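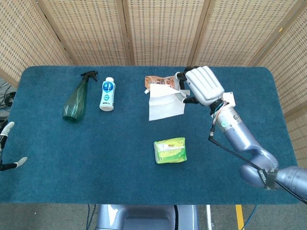
Chapter 4
Placing Rewards in a Game World

A reward in a video game has three basic properties: where it is, how the player learns that it is there, and what it costs to reach. This chapter deals with the first of these. Clues and costs are taken up in Chapters 5 and 6.

We will use one game throughout. Skisik is an exploration game made by the studio Zultton, and its largest map, Rukeck, holds 86 chests. Of these, 40 can be reached on foot from the starting camp. The others need a rope, a boat or a key. The map was laid out by Wagner Sales and later revised by Tainá Leite, and their two versions differ enough to be worth comparing.

In the first version the chests were spread evenly. Players who tested it at the Bragança office found a chest every few minutes and soon stopped looking at the land between them. They walked in straight lines and missed most of the caves.

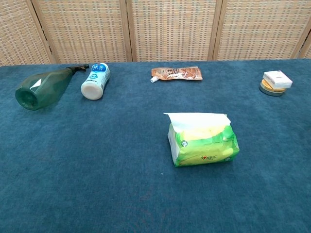

Leite kept the same number of chests but moved 73 of them. Some valleys were left with none, while the harbour and the old mill received small groups. She also put a few chests just off the main paths, where a player who turned round would see them.

4.1 Density

Density is the number of rewards in a given area of the map. It should be worked out for the ground a player can walk on, leaving out cliffs and deep water. A map may have a low density overall and still feel crowded if most of its surface is sea.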